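Lamska striped tablecloth from Kirkegaard — a long review of a simple thing

I've put off writing this one because I wanted to wash the thing properly first. Everybody likes a new tablecloth. It's the sixth or seventh wash that sorts them out, and as of March 1, 2022 mine has been through the machine 9 times, so I feel I can say something useful.

Some background. Our kitchen table was a hand-me-down and the top is in a dreadful state, all rings and biro, so it lives under a cloth. For years that meant wipe-clean stuff, which I came to loathe. It goes sticky in summer and it smells. In February I finally cracked and ordered a proper fabric one, the Lamska, after dithering for ages between that and the Flotia.

The listing on the Revevar site had 1,588 reviews when I looked and I must have read over 100 of them. Most people were happy. The grumbles were about shrinking, and a few about the colours looking washed out compared with the website, so those were the two things I went in worrying about.

Shrinking first. Yes, it shrinks. I measured it before and after and lost nearly a hand's width on the long side after the first wash, then a tiny bit more on the second, and it's stayed put since. If your table is on the edge of two sizes, get the bigger one! I did and I'm very glad, as there's still a decent drop at each end. The care label says 40 degrees and I've stuck to that, apart from one go at 60 after a beetroot accident (it survived, and so did I). 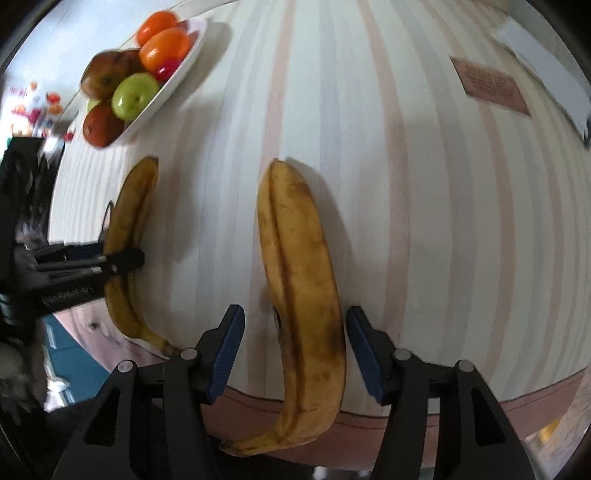 Ironing is where I have to be a bit rude about it. Straight off the line it looks like a road map, and I'm not somebody who enjoys ironing. If you catch it damp and put it back on the table while it's still slightly cool to the touch, most of the creases drop out by teatime, and that's what I do now unless we've got company. As for the colours, I can see why some buyers felt short-changed, but I love them. It's an off-white with dusty pink and a pale bluish grey, quite soft, and something as loud as a yellow banana looks lovely sitting on it. If you want a bold stripe to cheer up a gloomy room, I'd look elsewhere.

Stains, then. Tea comes out. Tomato comes out if you get to it that evening. Turmeric does not come out, or not all the way, and I've got a faint mark near one end that I now cover with the pepper grinder. I tried bicarb, lemon juice and a morning in the sun, and the sun did the most good.

The hem has held up well. Kirkegaard seem to stitch these properly and I haven't had a single loose thread, which I can't say for the napkins I bought at the same time. Two of those have started to come apart at the corners already. I wouldn't bother with them.

Would I have been better off with the Flotia? It's cheaper and a friend has one, and it does dry faster, but it slides about whenever you lean on it. The Lamska is heavier and stays where you put it. I'll probably order a second for when this one's in the wash.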